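Naltach linen drive opens its doors again, and it wants your spare sheets

Posted 2020-06-11

If you've been staring at your linen cupboard for the last few months and wondering how one household ended up with that many sheets, I have good news. The Naltach linen drive is back, and it's taking drop-offs at the old Stistach building every weekday morning until the end of July.

I've had a soft spot for this one ever since it started. The idea is simple enough - people hand over clean bedding they don't need, it gets sorted and folded into sets, and the sets go out to families who are moving into a place with nothing in it. Last year the drive sent out 2,327 sets, and the waiting list this winter is already sitting at 276 households. Anyone who has spent a first night in a new flat under a beach towel (me, twice, and once it was a towel with a hole in it) will understand why it matters.

Brahim Morsy has been running the sorting side of things and he was cheerful on the phone when I rang, although he did sound like a man who had been folding since breakfast. He told me the biggest need at the moment is queen and king size. Singles come in by the bagful, mostly from kids who have left home, but the bigger sizes get hung on to until they fall apart.

"If it's clean and there's plenty of wear left in it, we want it," he said. "I don't mind what colour it is. I'd take orange."

He's also asking people to please, please put sets together before they drop them off. Half the work in previous years was matching pillowcases to sheets that had turned up in a different bag on a different day. A bit of string or an old ribbon around the bundle is perfect, with the size written on a scrap of paper and tucked under it.

Naturally I got off the phone and went straight to strip the beds and sort out my own lot, feeling very virtuous. 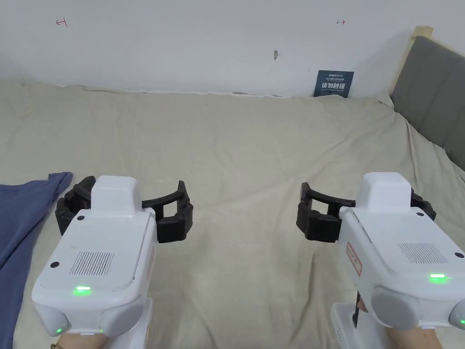
Wrinkles are fine, by the way! I asked about that specifically, having not ironed a sheet in my adult life, and Brahim laughed at me. Everything gets refolded on the big tables anyway, so there's no point in anyone standing over an ironing board for an afternoon. Just wash it, dry it properly and fold it so it stays in one piece on the way over. Fitted sheets can be rolled up if you've never got the hang of the corners - he said he'd much sooner have a neat roll than a lumpy square.

What they can't take is anything stained, torn or damp, and they're not accepting pillows or mattress protectors this time. Doonas are a yes, provided they've been washed recently and you can get them into a bag with the top closed. Blankets are a yes as well, and the heavier the better given how cold the mornings have been.

The drop-off has changed a little too. You'll need to come in by the Nutsugah Lane side, where there's a covered trolley bay, and leave your bundles on a trolley without going inside. Someone will bring it in once you've stepped back. There are 5 parking spots out the front set aside for it, and the bay is open from nine until noon. Vulon, the laundry people around the corner, have offered to wash up to 400 items for anyone who hasn't got a working machine at home, which I thought was a lovely thing to do. Put those in a separate bag and mark it "wash" in big letters.

If you can't get there in the mornings, there's a pick-up list at the front counter of the Naltach library, and you can add your name by phone as well. Pick-ups are on Saturdays and you'll get a call the night before.

I'm taking mine in next week, two queen sets and a grey blanket I've been meaning to part with since we moved. The flannelette ones are staying with me until spring.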